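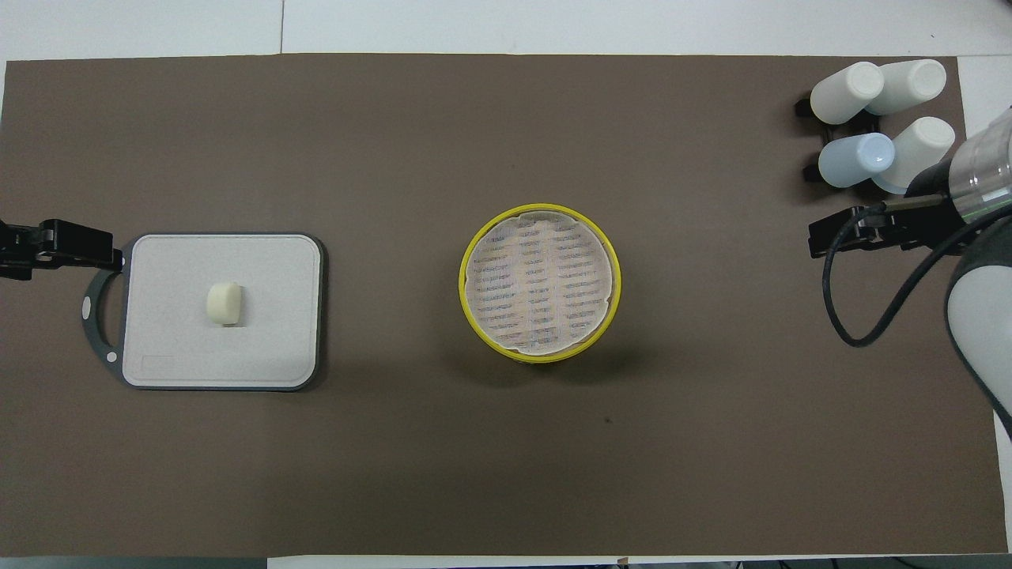
How to Steam Dumplings Without Sticking

Last updated: 1 February 2018

Steaming takes less attention than frying, but dumplings will tear if they stick to the basket. A liner fixes most of that.

1. Cut a circle of parchment paper one inch smaller than the basket. Fold it into a wedge and snip a few holes so the steam can get through. Cabbage or lettuce leaves also work.

2. Fill a wok or wide pot with two inches of water and bring it to a boil. The water should stay below the floor of the basket.

3. Set the dumplings on the liner, leaving a finger's width between them. They swell as they cook.

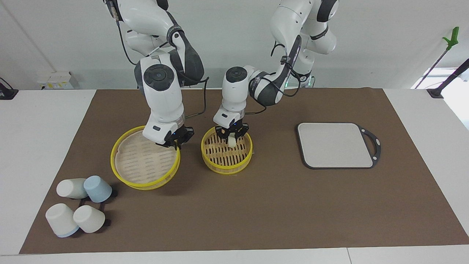

A round bamboo basket with a woven floor.

4. Put the lid on and set the basket over the water. Small pork or vegetable dumplings need eight minutes from fresh and 12 from frozen. Don't thaw frozen ones first.

5. Turn off the heat and wait one minute before lifting the lid. Tilt it away from you.

If you are cooking two layers, swap them halfway through. Check the water level at the same time and top it up from a hot kettle.

To clean bamboo, rinse it with hot water and scrub with a brush. Skip the soap. Let it air dry fully before it goes in a cupboard, or it will get moldy.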